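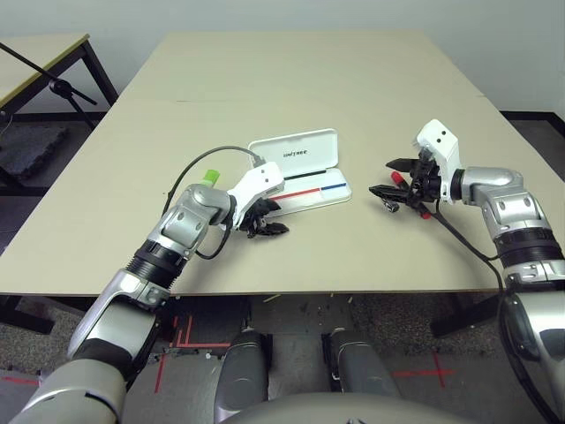
## 4. Joined tabletops in shared workrooms

### 4.1 Types of top

In the survey we separated the tables into two groups by the construction of the top. The first group has a top made from a single board. In the second group the top is made from two or more boards, and a joint stays visible between them. Figure 3 shows a top of the second group, with two rectangular boards and a faint seam across the width. We did not make a separate group for tables which are pushed together by the users, because these are moved often and the gap between them is not a property of the furniture.

The full survey covers 316 tables in the public workrooms of Stendstead, Jimbridge and Jirkport. The three towns buy their furniture separately. Stendstead has mostly single tops, which were bought together when the rooms were opened. Jimbridge and Jirkport have replaced tables in small numbers over many years, and for this reason one room can contain several constructions, sometimes with different heights. The Tannous building in Jirkport is the most mixed of all the sites, and it is also the one with the longest opening hours.

### 4.2 What users say about the joint

The interviews were made with 15 regular users, and all of them had worked at both types of table. We asked first an open question about the table and only later a question about the joint, so that the joint would not be suggested by us. Nine of the users spoke of it before we asked.

The complaint which came most often concerned writing by hand. When a single sheet of paper lies over the joint, the pen drops a little into it and the line is spoiled. Users who write in thick notebooks did not have this problem. Some of those who draw told us that they carry a piece of card in their bag and put it under the paper. One of them said that she chooses her seat by the joint before she looks at the light or the distance to the door.

A second group of remarks concerned cleaning. Crumbs and eraser dust stay in the joint after the top has been wiped with a cloth. The cleaning staff in Jimbridge use a soft brush for this, but the brush is not a part of the standard equipment and in the other two towns we did not find it.

We also met an opinion that we did not expect. In rooms where strangers sit at the same table, the joint is used as a border. People put their bags and cups on their own side of it, and they feel free to ask a neighbor to move something that has crossed it. At single tops the same users reported more doubt about how much space they may take. This agrees with our seating notes from March, where users at joined tops spread their papers wider than users at single tops of the same size.

### 4.3 Measuring the joint

Height difference between the boards was measured at both ends of the joint and in the middle, and the largest value was kept. The feeler gauges were the same for all sites. A joint was recorded as "noticeable" if a fingertip, moved slowly across it with eyes closed, could find it. This test is simple and depends on the person, so it was always done by two members of the team. When they did not agree, the table was recorded as uncertain and left out of the comparison in Section 5.

A visible joint is not always a noticeable one in this sense. Color and light have a strong influence on what the eye finds, and on a pale top even a narrow line can be seen from the chair. We therefore do not use photographs to judge the height of a joint. For nine tables in Jimbridge the joint had been filled by the maintenance service. These tables were kept in the second group, but they are marked separately in Table 2.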